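To: bench-practice list
Date: Thu 30 September
Subject: Re: Draft 3, section 6: pad condition and start state for suturing trials

Replying on the list, as the points below affect more than section 6. The earlier message is quoted in part and my answers follow each passage.

> Section 6 of the draft asks for a fresh pad at the start of every
> trial. We think this is too strict. At our site a pad is used until
> the surface tears or until there is no clear length of incision left.
> A fresh pad each time would use up our stock well before December,
> and the Pimton order is already late.

Agreed in part. The wording in draft 3 was carried over from the Nudura bench rules, which were written for single-stitch trials on small pads. It was never meant for long runs on a full-length incision. I propose that "fresh pad" be replaced by "pad in a recorded condition", with the following text:

6.1 The condition of the pad shall be recorded before each trial. The record shall state whether stitches from earlier trials are present, whether any of them lies on or next to the length of incision to be closed, and whether the surface carries stains or ink.

6.2 A pad with earlier stitches may be used, provided that no earlier stitch lies within the marked working length.

6.3 A pad shall be withdrawn when the surface is torn at an entry or exit point within the working length.

The word "marked" in 6.2 matters. At present the sites mark the working length in different ways, and two of the reports I have read do not mark it at all. The mark should be made in ink, outside the bite area, and the same mark should appear in the log. 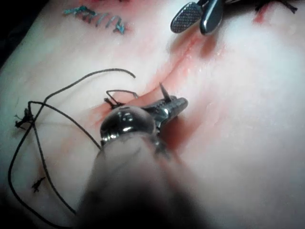
The record in 6.1 has to be in words as well as in pictures. A wrist view is taken close to the work, and the instrument hides part of the surface that the reader wants to see. Ink is a good case: the blue-green characters at the upper left of the pad cannot be read with any confidence, so they are of no use as a label. If the pad number is only written on the pad, it is lost to anyone who works from the recordings. Red staining along the crease is another item for the record, as it lowers the contrast that some tracking methods depend on. I would not ban stained pads. I would ask that "stained" or "clean" be entered and that results from the two be reported apart.

> 6.4 says the thread must be "free and untangled" at the start. Who
> decides? We had one operator reject a start that another accepted,
> and the log shows only "restart".

The wording is poor and I would drop it. "Free" can be checked by a pull test, but "untangled" cannot be checked in any way that two people will agree on. Thread lying across itself is not a fault in itself, as a loop that crosses may still run out cleanly. Proposed text:

6.4 Before the trial begins, the thread shall not pass under, through or around any earlier stitch. Thread may cross itself. Thread shall not be knotted except at a stitch that has been tied.

6.5 Where a start is rejected, the log shall give the clause under which it was rejected.

With 6.5 in place, "restart" alone would no longer be a valid entry. The Le Goff log form already has a spare column that can take the clause number, so there should be no need for a new form. Sites that keep their logs in Conuton will need to add a field. It should be a fixed list and not free text, or we will be back where we started.

> Also on the needle: is the needle meant to be in the jaws at the
> start or lying on the pad? The draft is silent. We have been doing
> both.

The draft should not be silent. The two starts are different tasks. With the needle in the jaws, the trial measures driving and tying. With the needle on the pad, it also measures the pick-up, and in my experience most of the spread in completion time comes from the pick-up. Pooling the two gives a figure that describes neither.

I suggest two named start states:

State A: needle held in the jaws of the driving instrument, second instrument clear of the needle.

State B: needle at rest on the pad, not held by either instrument, jaws of the driving instrument open.

A trial shall be logged under one state only. If the needle is dropped during a State A trial, the trial stays in State A and the drop is logged as an event. It does not become a State B trial part-way through. One site has been relabelling such trials, which removes the drops from its State A results and makes that column look better than it is.

For State B we also need to say where the needle may lie. I would keep this loose: anywhere within reach of the driving instrument, on either side of the incision, with the point not buried in the pad. A tighter rule would be easier to repeat, but it would also let people tune their pick-up to one place, and the results would tell us little.
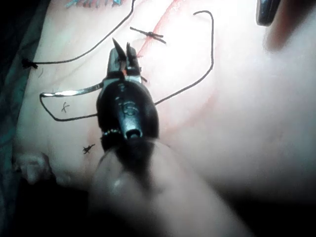
The logged state also has to be fixed before the operator or the controller takes over, and not filled in afterwards from the recording. I have gone through 19 logs from the last round. In 6 of them the start state had been entered later, by someone other than the person who ran the trial. I do not claim that the entries are wrong. I do claim that they cannot be checked.

> Last point. What counts as a completed stitch? We count it when the
> tails are cut. Others seem to count it when the last throw is pulled
> down.

The draft defines completion in clause 2, but the definition is easy to miss and uses the word "secured" without saying what it means. I propose to move it into section 6 and reword it:

6.6 A stitch is complete when the final throw has been drawn down and both tails have been cut. Time shall be recorded at both points.

Recording both times settles the matter without forcing anyone to discard old data. Those who stop at the final throw can still compare with each other. Where the tails are cut by hand, the second time shall be left blank and the log marked "manual cut". Please do not enter a zero.

There is a related point on tail length. The draft has no limits. Long tails left lying across the incision get in the way of the next stitch and, under the new 6.2, could put a pad out of use even though the knot itself is outside the working length. I would add:

6.7 No tail of an earlier stitch shall lie within the marked working length. A tail which does may be trimmed by hand between trials. The trimming shall be logged.

I have not put a figure on the length, as the thread sizes differ between sites and a single number would suit only one of them.

Three further matters that were not in your message but belong with it.

First, instrument condition. Section 4 asks for the jaws to be inspected at the start of each session. It should say what is being looked for: wear on the gripping surface, play at the wrist, and any loose material at the hinge. Material at the hinge should be removed before the session starts and noted. A small fragment may do no harm at all, but a jaw that does not close fully will let the needle turn in the grip, and that shows up later as an operator error.

Second, the drape. Some sites place a cloth under or beside the pad. The draft neither requires nor forbids this. I would leave it so, but add that the edge of the cloth must not cover the working length or lie where thread can be pulled beneath it. Colour should be noted in the set-up record, for the same reason as the staining.

Third, numbering. The pooled set now stands at 966 trials, and the site prefixes are not used in the same way throughout. Please do not renumber anything already submitted. Add the prefix in a separate column and leave the original number as it is.

If there are no objections, I will fold 6.1 to 6.7 and the two start states into the next draft. Objections to the wording are best sent as replacement text. Comments such as "unclear" are hard to act on without knowing which reading was taken.

One item I cannot settle is whether State B should allow the second instrument to hold the thread, though not the needle, at the start. Lifting the thread first makes the pick-up a good deal easier, and I can see it argued either way. My own preference is to forbid it in State B and to wait for a request before adding a third state. Sites that have been starting with the thread held should say so on the list, and say how many of their logged trials are affected.

Editor, section 6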